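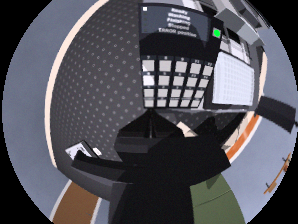
The student team's simulated work cell, with the gripper near the keypad of the control unit.

A student robotics team at Skemstead Technical College will take its simulated work cell to the regional automation contest in Tenberg in July, the college said on 5th February.

The nine students have been building the cell on a computer since the fall term. In the contest task, a robot arm has to read the state of a machine from its control unit and then decide whether to carry on, wait or call for help. Teams are scored on a run of trials in which the machine's state changes without warning.

The Skemstead version has a control unit with a small display, a green indicator light and a keypad with number and function keys. The words "Ready", "Working" and "Stopped" are among the lines on the display. The view is strongly curved, like that of a wide lens, and the students' software has to correct for it before it can read anything.

"The buttons bend toward one side, so a position that looks right can be wrong by a whole key," said Lautaro Valdebenito, who teaches the class. "They spent most of the winter on that."

The team has logged 3054 trial runs so far. Early runs failed mostly at the keypad — the finger came in too low — and the approach path was rewritten twice.

Two students will present the work to the judges, and the rest will run the trials from the college's computer lab. Owusu, a local machine shop, is paying the entry fee and travel.

The class meets in Room 2 of the Kallcombe building. Students who want to join for next year can sign up at the engineering office before the end of term.

Recent items
Kallcombe building to get new heating
Welding students finish bike racks for Tenberg station
Summer course list now out
Library hours change for exam period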